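Kalcombe library hours to be cut from February

Opening hours at Kalcombe library are to drop from 40 a week to something nearer half that, the district confirmed last night, and people in the village are not happy.

The new timetable starts in February. Mornings only, plus one late session till 7pm. The children's story hour moves to 9.30am, when most of the children who go to it are at school. Nothing yet on the summer reading scheme.

Around the hall there was a fair bit of shouting. 58 people turned up to the meeting, more than the chairs would take, and a good few stood at the back by the radiators for the full two hours. The district's case is simple enough – the roof at Menell needs doing, the heating bill has gone up, and there is only one pot.

Lorna Yap, who has run the local history shelf for six years, said she found out from a notice taped to the returns box.

"No letter, no phone call. I went to drop off a book and there it was. I've got people coming in from Demissie to look up their grandparents and I can't tell them what time the door will be open."

She has started a petition. It had 170 names by the end of the meeting, with paper copies at the post office and the chemist. An online version is being sorted.

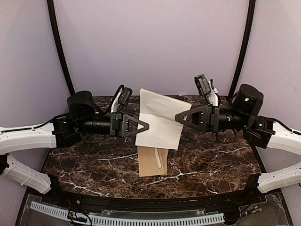 The district says no jobs will go, but two part-time posts will be shared with Menell, and staff will have to travel between the two. One of them told the meeting the bus takes 40 minutes when it comes. There was some laughter at that. The bus was cut back last year aswell.

Computers are the other sore point. The library has the only public printer this side of Demissie and people use it for everything, job forms, bus passes, hospital letters. Under the new hours it would be off by 1pm except on the late day. Asked where people were meant to go in the afternoons, the district's officer said other sites were "being looked at" but would not name any.

Parents with older children raised exams. The upstairs study room is full most afternoons in spring, and several teenagers had come along to say so. One asked if the school could have a key. The answer was no, insurance.

A suggestion from the floor that the parish pay for the extra hours got a mixed reception. Some clapped. Others wanted to know what it would put on the bills first. No figure was avaliable.

The district will take written comments until the end of the month, by post or handed in at the desk. Forms are on the counter, ask if they have run out. A second meeting is planned, same hall, 7.30pm, date to follow.

Books on loan when the hours change will be given an extra fortnight, no fines.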